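The Last Night of Cluvholm

January, by Gobnait Egan

Print this page | E-mail this story

The servers of Cluvholm would close at 4 in the morning, and Pavliuk had still not found the eighth lantern.

He had played for many years. In this time he had collected 200 small pets, three horses and one boat which could not sail, because the company had never finished the sea. But the lanterns were the old quest, the first one, and he had only seven of them.

"Leave it," wrote Petano in the chat. "Come to the square. Everybody is dancing."

"I have one more place to look," wrote Pavliuk.

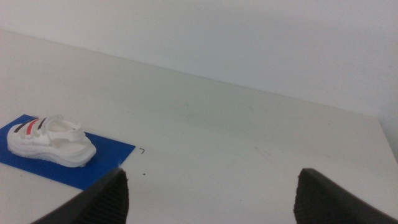 The place was under the bridge at Draltar, where new players always fell down and died. Pavliuk had died there also, on his first evening. It was Petano who came down to him then, a stranger with a green hat, and gave him a bandage and a piece of bread. They had never met outside the game. Pavliuk knew that she worked in a bakery and that she had a son. He did not know her real name, and he had never asked for it.

He climbed down slowly. The water made the same sound it always made, a loop of four seconds. He looked behind the stones and in the reeds. He found a frog, which he already had, and a broken sword.

"What do you see?" wrote Petano.

"A frog."

"Say goodbye to the frog from me."
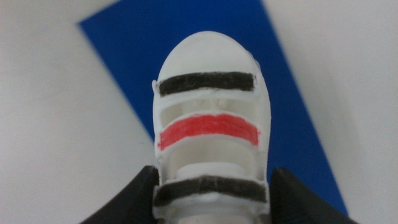 Three stripes across the front, the top one dark and the middle one a bright red-pink.

At half past three he stopped searching. He sat his character on a flat stone and made it take off the heavy armor, piece by piece, until it wore only the gray shirt of a beginner. He did not know why he did this. It seemed more polite.

Then somebody was coming down the bank. He saw the green hat first.

"They are still dancing up there," wrote Petano, "but the music is terrible. Move a little."

He moved a little. She sat down, and for some minutes they wrote nothing – only the water went on with its four seconds.

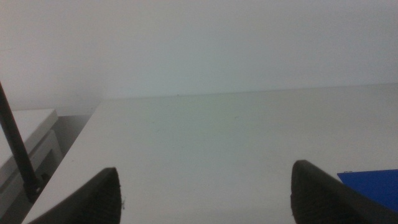
"I have to tell you a thing," she wrote finally. "I have the eighth lantern. I took it from here on the night when you fell. It was lying beside you, and I thought, he is new, he does not need it."

Pavliuk read this two times. Then he laughed so loudly in his kitchen that the neighbor knocked on the wall.

"All these years?"

"I was ashamed. Do you want it now?"

A window opened on his screen, with the lantern in it, and the button to accept. The clock in the corner showed 3:58.

"Light it," he wrote. "You are closer to the water."

She put the lantern on the stone between them, and the frog came to look at it.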